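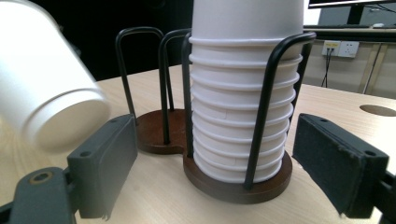 기울어진 흰색 종이컵

유스베르크 스텝(Usberg step)

유스베르크 스텝은 일렉트로닉 음악, 그중에서도 느린 하우스와 덥 테크노 사이 어딘가에 걸쳐 있는 리듬 패턴이자, 그 패턴을 쓰는 작은 장르의 이름이다. 줄여서 '유스텝'이라고도 하는데 저는 이 줄임말을 별로 안 좋아해요. 투스텝이랑 자꾸 헷갈리거든요. 이 위키에 항목이 없길래 제가 아는 만큼 써 봅니다. 틀린 데 있으면 토론 쪽에 남겨 주세요!

이름의 유래

항구 창고를 개조한 클럽 유스베르크에서 왔다. 클럽이라고는 해도 정원이 149명이라 주말이면 줄이 계단 아래까지 내려갔고, 천장이 낮아서 저음이 좀 이상하게 울렸다. 킥을 평소처럼 네 박에 다 깔면 방 전체가 웅웅거리니까 거기서 트는 사람들은 자연스럽게 킥이 빠진 트랙을 고르게 됐다고 한다. 저는 이 얘기를 레이블 오노라(Onora)의 첫 컴필레이션 속지에서 읽었는데, 다른 버전도 있어요. 그냥 서브우퍼 한쪽이 고장 나 있었다는 설. 둘 다 맞을 수도 있고요.

리듬의 특징

템포는 보통 하우스보다 느리다. 핵심은 셋째 박의 킥을 빼고 그 자리를 짧은 탐이나 림샷으로 살짝 늦게 채우는 것. 말로 쓰면 별거 아닌데 들어 보면 몸이 한 번 앞으로 쏠렸다가 돌아오는 느낌이 난다(저는 처음에 믹스가 틀어진 줄 알았어요). 하이햇은 거의 스윙을 먹이지 않는다. 킥 쪽이 이미 비틀려 있어서 햇까지 흔들면 그냥 지저분해진다는 게 중론이다.

마디 구성도 좀 특이해서, 일곱 마디짜리 루프를 쓰는 곡이 꽤 있다. 베이스라인은 일곱 마디로 돌고 드럼은 여덟 마디로 도니까 둘이 계속 어긋나다가 한참 뒤에 다시 만난다. 그 만나는 순간에 플로어에서 환호가 나오곤 하는데, 유스텝 팬들은 이걸 '도킹'이라고 부른다. 디제이 입장에서는 골치 아프다. 프레이즈 맞춰서 믹스하는 습관이 있으면 처음 몇 번은 꼭 꼬인다. 저도 집에서 연습하다가 두 시간을 날렸습니다.

주로 쓰는 장비

트릴릭스(Trillix)라는 드럼머신 얘기를 빼놓을 수 없다. 채널마다 스텝 길이를 따로 줄 수 있고, 스텝 하나하나를 앞뒤로 미는 노브가 겉에 나와 있다. 지금 보면 흔한 기능인데 당시 중고로 싸게 풀린 기계 중에선 이게 제일 만지기 편했다. 단점은 메모리. 패턴을 21개까지만 저장할 수 있어서 라이브 하는 사람들은 공연 중간에 패턴을 덮어쓰면서 갔고, 그래서 초기 라이브 녹음을 들어 보면 같은 곡이 두 번 다시 같은 모양으로 안 나온다. 요즘은 대부분 DAW에서 만들고 트릴릭스 샘플 팩을 얹는다. 소리는 비슷해도 노브를 손으로 밀 때의 그 애매한 타이밍은 잘 안 나오더라고요.

덥 쪽 영향도 크다. 스프링 리버브를 림샷에만 깊게 걸고 나머지는 바짝 말려 두는 식이 많고, 보컬은 거의 없거나 한두 단어를 잘라 쓴다.

레이블과 음반

오노라는 이 장르의 본가 취급을 받는다. 초기 12인치는 한 타이틀당 600장씩만 찍었고 재발매를 안 했다. 지금 중고가는 좀 무섭다. 슬리브는 전부 무지에 도장만 찍은 형태이고 도장 색이 음반마다 다른데, 카탈로그 번호가 안 적힌 것도 있어서 도장 색으로 구분한다. 수집하는 분들끼리 '이끼색', '벽돌색' 하고 부르는 게 그거다.

가리도(Garrido)는 좀 더 나중에 나온 레이블로, 유스텝을 밝고 빠르게 푼 쪽이다. 신스 패드가 많이 들어가고 도킹 지점에 브레이크를 크게 넣어서 큰 무대에서도 잘 먹힌다. 오노라 팬들은 가리도를 유스텝으로 안 쳐 주는 분위기가 있는데, 저는 가리도로 입문한 사람이라 좀 억울해요. 셋째 박 킥 빠져 있으면 유스텝이지 뭐!

평가와 이후

클럽 유스베르크가 10월의 밤샘 파티를 끝으로 문을 닫은 뒤 한동안 신보가 뜸했다. 그러다 앰비언트 쪽 프로듀서들이 일곱 마디 루프만 떼어다 쓰기 시작하면서 이름이 다시 돌았다. 그쪽 곡에는 킥이 아예 없는 경우도 많아서 같은 장르로 묶어야 하는지는 의견이 갈린다. 그래서 이 항목에서는 일단 뺐고, 나중에 '포스트 유스텝' 항목이 생기면 거기로 옮기는 게 맞을 것 같다.

입문용으로는 오노라의 첫 컴필레이션을 추천한다. 뒷면부터 들으세요. 앞면 첫 곡은 인트로만 한참이라 거기서 포기하는 사람을 많이 봤습니다.

같이 보기

덥 테크노
폴리미터
드럼머신
오노라 음반 목록(작성 중)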